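Print this page | E-mail this page

Chapter 7
Showing, Steering and Letting Go

The first robot I ever taught learned to flinch. I was working at Stillach, which packed cleaning products and cordials for other companies, and my job that winter was to get an arm to pick a bottle out of a wrapper and stand it upright. I did what the manual called lead-through teaching, meaning I took hold of the arm and walked it through the motion while it wrote down its joint angles. Every time I got near the bottle I slowed down and pulled back a hair, the way you do when you're about to touch a stove you aren't sure about. I had no idea I was doing it. The arm played it back perfectly, little backward hitch and all, for the better part of December, until Ngozi Babalola from the night shift asked me why the robot was scared of the cordial.

I tell that story at the start of every course I teach, and I'm putting it at the start of this chapter too (my students can groan in unison). Up to now we've been writing motion down: waypoints, speeds, frames of reference, the lot. In this chapter we stop writing and start showing. You'll still need everything from Chapters 4 and 5, so please don't throw out your notes on kinematics, but the centre of things shifts. Your own hands become part of the program, and your hands have habits.

There are two main ways to show a robot a task, and people mix them up constantly, so let's sort out the words. In kinesthetic teaching you physically hold the arm and move it. The motors go slack or nearly so, gravity gets cancelled out in software, and you push the thing around like a heavy desk lamp. In teleoperation you stand somewhere else and drive it, maybe with a joystick, maybe with a smaller copy of the arm that the big one follows, maybe with a tracked handle. I was a kinesthetic snob for years! I thought remote control was for people who didn't want to get their sleeves dirty. Then I had to teach a two-handed job with soft packaging, and found out fast that if both my hands are on one robot there's no hand left for anything else, and if my big elbow is in front of the camera the robot learns a lovely lesson about elbows.

That last part matters more than it sounds. When a robot learns from what its wrist camera sees, whatever shows up in the picture during teaching becomes part of what it expects later. If you're leaning over the bench in every single demonstration, you may be the most reliable landmark it has. Go for lunch and it's lost.
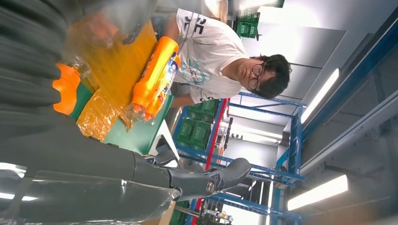 So where do you start? I'd say with the object, well before you touch a controller. Sit down with the bottle or the bag or whatever it is and do the job yourself, slowly, and pay attention to where you change your grip. Plastic film is the great humbler here. You and I peel it with a fingernail, feel it give, and adjust without a thought. A gripper with two stiff fingers and no sense of touch has to do the same job on looks alone, and clear film doesn't look like much of anything. It shines in one spot, vanishes in the next, and changes shape whenever you breathe on it. Damilola Ugwu, who ran our bench at Prollham after I moved over there, used to make every new operator unwrap bottles in a pair of oven mitts for half an hour before they were allowed near the controls. I hated it. I now make my own students do it.

After that you record, and you record a lot more than you'd like. On the Igwe project we collected 500 demonstrations of one unwrapping task and split them up among four operators. I figured more people meant more variety, and more variety meant a tougher robot. Well, sort of. Chidubem Adeleke always came in from the left. Hollis Iwasaki always came in from the right. Both were good, smooth, sensible demonstrations. The model we trained on the whole pile looked at a bottle, took a kind of average of the two of them, and drove the gripper straight down the middle into the label.

We'll come back to that crash in Section 7.4, where it gets its proper name (multimodality) and a few proper fixes. For now I just want you to feel the problem. Two correct answers can add up to a wrong one, and no amount of extra data in the same style will help. When we pulled out 90 of the cleanest left-hand runs and trained on those alone, the robot did better than it had with the full set. Chidubem was unbearable for a week.

Now, a word on mistakes, as you'll make plenty. My instinct was always to throw out any recording where I fumbled. Drop the bottle, stop, delete, start over, pretend it never happened. Ngozi Nwachukwu talked me out of that. She kept 72 of her fumbles in a separate folder, the ones where she'd slipped and then recovered, and she argued that the recovery was the valuable bit. Think about it from the robot's side. If all it ever sees is a perfect approach, then the first time it drifts a little off course it's somewhere it has never been, with no clue how to get back. A demonstration that wobbles and comes good again covers exactly that ground. You do have to trim the slip itself, or you'll teach it to slip (see my flinch). Section 7.5 has the trimming procedure, and the lab at the end of the chapter uses her method pretty much as she wrote it down.

One more thing before we get going, and it's about being tired. Teaching by hand is physical work, and driving a remote arm is tiring in a sneakier way, behind the eyes. At Tudow we kept sessions to 30 minutes and then swapped operators whether they wanted to or not, and I've kept that rule in every lab since. You can see fatigue in the recordings if you plot gripper speed against time: the pauses get longer, the corrections get jerky, and the operator swears up and down that they feel fine. I've been that operator. My worst data all comes from the last stretch before supper.

What you need for this chapter is an arm you can either back-drive or steer, one camera at the wrist, a second one off to the side if your lab can spare it, and a partner who'll be blunt with you. Before you read Section 7.1, record yourself doing any small pick-and-place job five times, then swap files with your partner and write down every habit you can spot in theirs. Don't look at your own first. Bring both sets of notes, and we'll start from there with the question of what to record and how often.

Contact the author | Copyright, all rights reserved | Back to top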